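Automation at the Workplace, Handout 4: The Seam Check at Urnel
Course notes by Samuele Greco, 17 Jul 2024 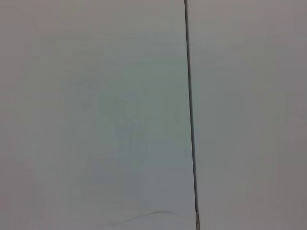 Figure 1. Two light panels and the dark seam between them, seen from the wrist camera.

Please read these notes before the discussion. The case is the Urnel plant in Plokevness, where flat panels are joined in pairs and every joint is checked before packing. Until March the check was done by eye and with a feeler gauge, by 2 people on each shift. Now a robot arm moves over the panels and a program called Ovell judges the picture from its wrist.

1. What the program looks for

Ovell follows the seam and compares its width and direction with the drawing. In Figure 1 the line is a little inclined and goes to the right as it comes down. This alone does not say that the joint is bad, because the camera may also be turned a little. The program must know the position of the arm before it can decide.

Look also at the thin curved line low on the left panel. It may be a scratch, a hair or a piece of cable, and from one picture I cannot tell which. For a worker with a cloth in the hand the question takes a moment. For the program it is a "surface event", and the panel goes to the side table.

2. What changed for the workers

In the first week with the robot, 1453 joints were checked and 464 went to the side table. Most of them were good. The limit was too strict, and the inspectors spent their shifts confirming what the machine had doubted. After the limit was corrected, the side table received roughly 300 in a week.

The inspectors kept their pay grade, but their day is different. Before, they walked along the line and spoke with the assembly team, so a problem with glue or clamps was known early. Now they sit at a screen — two rooms away — and the assembly team receives a report at the end of the shift. Several of them told me they miss the walking more than the checking.

There is also the matter of skill. A new inspector who sees only the rejected panels does not learn how a normal one feels under the finger. The shift leader, Quezada, has asked that each new person work the first month with the gauge.

3. For the discussion

Who should be allowed to change the limit in Ovell, and who must be informed?
How can the early talk between inspection and assembly be kept?
Is the month with the gauge training, or is it a cost the plant will soon want to remove?

Bring half a page of written notes. We begin with the second question.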